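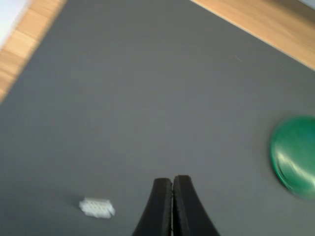
Rostyslav Polishchuk wrote in after the April issue to say that I had made hand-guiding sound like the only decent way to teach an arm, and that anyone who has tried to do small parts by pushing a heavy wrist around with both hands would like a word with me. He would like several words, it seems, as the email ran to two pages. He thinks remote control wins for anything you could lose in a shirt pocket, he thinks I gave up on it too early, and he wants to know how many hours I put into it before I wrote that column.

Fair question! The answer was six, spread over two evenings, with a controller I had never held before and a cup of coffee balanced where it shouldn't have been. So I've spent a good part of the time between then and now doing it his way, and I owe you all a report.

First, for those who joined the list over the summer, a quick catch-up. We have one arm at the Calldale workshop, and we want it to learn picking-and-placing jobs from people showing it what to do. There are two ways we do the showing. You can put the arm in its floppy mode, grab it near the wrist and walk it through the job (that's hand-guiding), or you can sit at the desk with the controller and drive it from there while you watch the view from the wrist. Either way the whole thing gets saved as one demonstration, and when you have a big enough pile of them you train on the pile and find out what sort of teacher you are.

I like hand-guiding because I can feel things. When a finger touches the mat, I know it in my elbow before I see it. New people get it in a minute or two, and they laugh when the arm goes loose, every single one of them. What I skipped over in April, and what Rostyslav was quite right to poke me about, is that your own hands get into everything. They block the view and they throw shadows. Worse, you end up leaning on the arm a bit whenever you get tired, and the arm dutifully learns your leaning. I went back through my old hand-guided runs, and there is a little dip to the left before almost every grab. That's my bad shoulder. We had trained a robot to have my bad shoulder.

So, remote control. The first week was miserable and I won't pretend otherwise. You push the stick forward and the arm goes forward, fine, but as soon as the wrist has turned a bit, "forward" on the screen and "forward" in your head have parted company. I kept driving away from the thing I wanted. My husband came by to pick me up one evening, watched for a while, and asked if it was meant to be avoiding the part.

What helped was changing how I sat. I had been looking back and forth between the arm and the screen, and every time I switched I lost my sense of direction. Now I turn my chair so the arm is behind me and I only look at the wrist view, the same view the policy is going to learn from. That means a mat with not much on it, the two black fingers poking up from the bottom, and whatever bits and pieces happen to be in range, sometimes only half in range. If I can't tell from that view where the part is, then the arm can't either, and I have no business grabbing it. Sitting with my back to the thing felt rude at first and then it felt normal.

The second change was slowing down at the right moment. I used to be slow all the way through, out of nerves. Rostyslav's advice (page two of the email) was to travel at a comfortable speed, stop a little above the part, get the wrist lined up, and only then creep. He calls the stop "taking a breath" and I have stolen that for the instruction sheet. My runs got shorter and they also got more alike, and the training seems to like that a lot.

Some numbers, as a few of you always ask. By the start of this month we had 1121 demonstrations saved for the small-parts job. Of those, 413 were hand-guided and the rest were driven from the desk. I'd love to get to 4000 before we do the next big training run, but I'd rather have fewer good ones, and I have been deleting as I go. If I bump a part across the mat and then chase it, I keep that one – recovering is worth learning. If I wandered off halfway through because somebody asked me about the heating, it goes.

And has the arm got better at the job? A bit. On the desk-driven runs alone it lines up nicely and then sometimes closes too early, as if it were in a hurry to be finished. On the hand-guided ones alone it closes at a good moment but comes down crooked (hello, shoulder). Mixing the two piles gave us the best results so far, though I changed the lighting that same week, so please don't quote me on it. I'm going to run it again with the old lamps back where they were.

One thing I haven't solved is touch. From the desk I can't feel contact at all, and I press down harder than I think I do. I've started listening for it instead, which works until someone turns on the compressor. Badix have a controller that buzzes when the fingers meet something, and Stelmakh have offered to lend us theirs for a couple of weeks if I drive over and get it. I'll write up how that goes. If anyone has used a buzzing controller for small parts and hated it, I'd like to hear from you before I spend the gas money.

Rostyslav, you were more right than I wanted you to be. I still think hand-guiding is the better first lesson for a person who has never been near an arm, and I'm keeping it for open evenings. For anything tiny I've moved to the desk and I'm staying there for now.

Our next open evening is at Flondness, same room as last time, and the arm is coming with me in the back of the car. Come and drive it! You don't need any experience, and you get to keep your runs in the pile if they're any good (and your name on the list if they aren't). Bring small things that are annoying to pick up, too. Caps, plugs, buttons, whatever is in that drawer of yours. Nothing sharp, and nothing you need back the same night.

October 2021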